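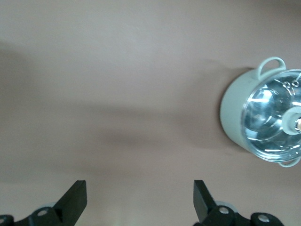 Ticket 1544: caspase-3/7 plate reads flat, treated wells same as control
Status: open, waiting on repeat
Instrument: Umness plate reader, bench 2
Kit: Kerekes caspase glow kit, opened July

Problem
Treated wells should light up by hour four. They don't. Signal sits at baseline across the whole plate, incl. the positive control column. Cells look sick under the scope, rounded up and blebbing, so something is dying in there. Reader says otherwise.

Log

9:10 am. Re-read same plate, no change. Swapped to the other plate adapter. No change.

9:40. Checked reader settings. Gain was on auto, set it to 1000 by hand. Background went up, so did everything else. No separation. Put it back.

10:15. Ran the Umness self test. Pass. Lamp hours fine, filter wheel homes ok. Ran an old luminescent standard plate from the drawer, reads as expected. Not the reader imo.

11:00. Kit next. Substrate had been sitting in the door of the fridge, label says freezer, protect from light. Lot matches the one in Arby. Thawed a fresh aliquot, kept it in foil, let buffer come to 25 C before mixing. The old protocol sheet says to mix cold, ignore that sheet pls.

11:50. Fresh substrate on leftover lysate from the same wells. Positive control comes up now. Treated wells up too but weak. Lysate was old by then so not reading much into the numbers.

1:30 pm. Arby still had the template from the viability assay loaded, so the blank column was being subtracted from the wrong side. Explains the negative values in the first export. Fixed template, saved as new version, old one archived.

2:20. Question from the inhibitor group: could it be caspase independent death? Maybe. Can't say from this plate. Add an annexin stain and a pan-caspase inhibitor arm to the repeat. Western for cleaved PARP if theres lysate left over.

To do
- repeat whole plate w/ fresh aliquots, same passage cells
- Tidedine dose series made up new, the DMSO stock has been thawed too many times
- vehicle control on every row this time
- order 2 more kits from Kerekes
- pull the old protocol sheet off the shared drive

Leave ticket open untill repeat is read. Do not toss the original plate, its wrapped in the cold room, bottom shelf.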